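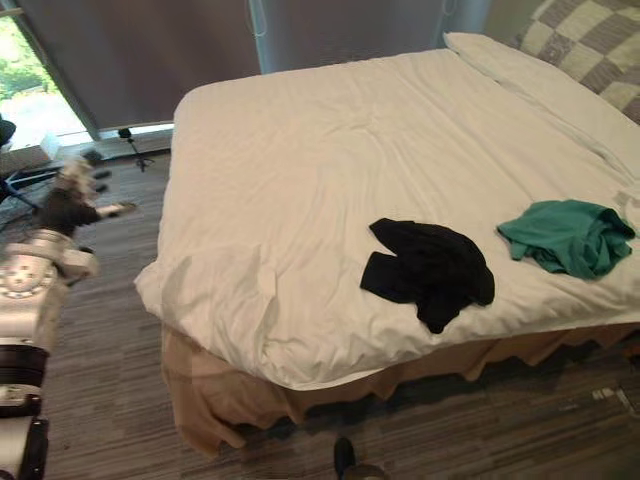

Plarkel says the fitted sheet is probably too shallow, and that I should buy a deeper one before blaming the mattress. I've had that reply on another board already, so I'm asking here as well.

Fitted sheet keeps coming off at the corners
Posted by Cluneck, 8 Nov 2018

We bought a new mattress in July and none of our old sheets will stay on it. The corners at the foot end ride up every night. I have tried turning the mattress round and it made no difference. The sheets are cotton and have been washed at 90 for years. Could they have shrunk, or is it the depth?

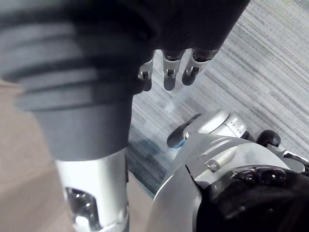
I don't want to spend much, as we have seven sets in the cupboard and they were fine on the old bed. Has anyone used those elastic straps with clips?

Oltmanns
Could be both. Cotton shrinks at 90 and the elastic goes as well. Measure the mattress from seam to seam at the side, and add the topper if you use one. Then look at the depth on the sheet packet - you want a few centimetres over, to tuck under. Wash at 40 from now on, and don't tumble dry on high.

When you put it on, do opposite corners first, head end and then foot end.
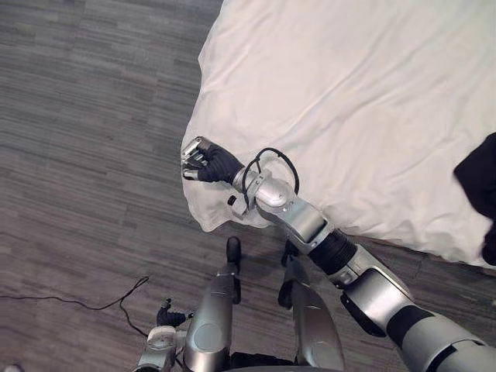 Leave the last corner until the other three are well under, and lift the mattress a bit to get it in. If you have to pull hard, the sheet is too small and it will creep off again.

Akano
straps work ok, mine are the kind that go across under the corner. the clips marked one sheet though. a flat sheet with folded corners is cheaper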